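Home Reviews Opinion Deals About
3 min read

I own too many chargers, and I blame the screens

26/10/2022

My desk has three screens on it, if you count the tablet, and I do count the tablet because I paid Tridix 600 quid for it. The idea was that it would be my second monitor when I was at home and my sofa computer in the evening. Lovely idea! In practice it spends its life at 20 per cent battery, sulking, while I hunt for the one cable it likes.

I've been grumbling about this since April, when I bought a Testa dock that was meant to sort everything out. One plug, one box, every gadget happy. It does work, mostly (the laptop charges, the big screen wakes up), but the tablet only connects if I plug it in last, and my phone refuses to join in at all.
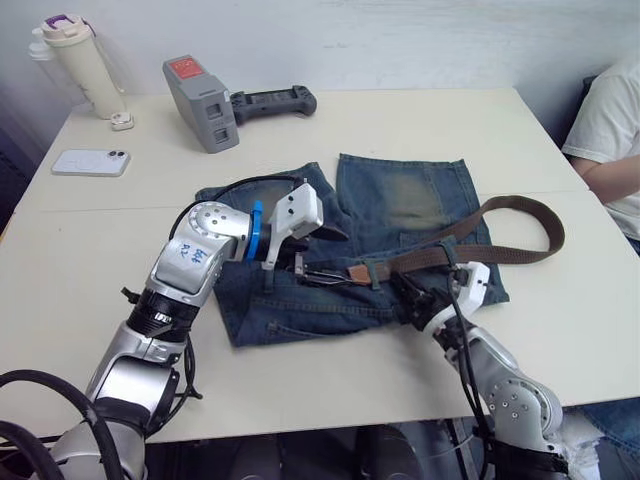 Why won't they just talk to each other?

My theory is that the makers don't want them to. Drallow's phone will mirror beautifully to a Drallow laptop, and it'll throw your photos across the room in a second. Try the same thing with anybody else's laptop and you get a spinning circle and a polite suggestion to visit the shop. I find that a bit cheeky when the phone cost me close to a month's rent.

And yes, I know there are apps. I've used Trillisport for a while now, the free one that lets you have 1000 files in its shared folder, or 3000 if you pay. It's the only thing I've got that treats all my devices the same, and it's ugly as sin, and I'd be lost without it.
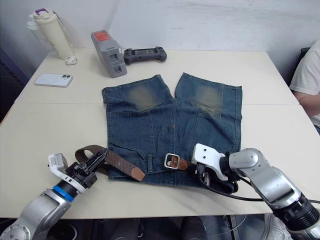
Should you buy everything from one brand, then?

Only if you already like most of what that brand makes. I'd sooner have a phone I enjoy and put up with some faff than buy a laptop I don't want just so the two of them can swap holiday snaps.

What I'd really like is for someone to sell me a dull grey box that works with the lot. I'd pay proper money for it. Until then I've stuck coloured tape on all my cables, and the tablet's is the orange one.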